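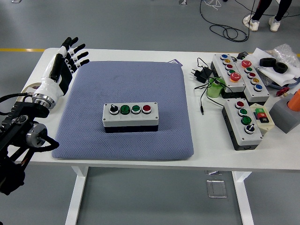

Button day, with the four-control box up on the mat.

So I've finally pushed the new state machine to the Plorov branch, and I'm pretty happy with it! If you missed my April post, Plorov is the bit of our stack that sits between the planner and the hand controller and decides which button we're going for, how we get there and when to give up. The old version was one giant loop with 8 flags in it (my fault, all of them), and every time I fixed a timeout I broke a retry somewhere else.

The new one has four states: look, approach, touch, back off. Gráinne Fitzgerald talked me into dropping a fifth one called "settle," which was really just a sleep with a fancy name. She was right, and I've bought her a coffee over it.

Perception is still Enach, same as before. It gives me a box pose and a list of button centers, and the part I rewrote this week is how those get sorted. I used to sort them by x in the camera view, which is fine until a box sits at an angle, and then your "second from left" is anyone's guess. Now I fit a line through the centers first and sort along that. Two lines of numpy, one long evening.

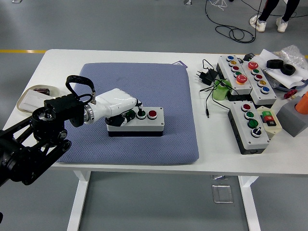 Touch is the state I fuss over most, mainly the question of when to believe the detector. Once the hand is down, Enach can barely see its own target: with the fingertips on the leftmost button there's only a bit of green ring left to look at, while the black and red ones beside it are in plain view. A detector that re-picks its target on every update will happily jump to a neighbor. So I freeze the goal on leaving approach and don't let anything change it until back off. The log from my last replay ran to 1,158 lines and the goal ID stayed put through all of them, hooray.

Next up is making the timeouts live in a config file like a grown-up would. I also want a replay viewer that doesn't need three terminals open, so if you've got a favorite, tell me in the comments.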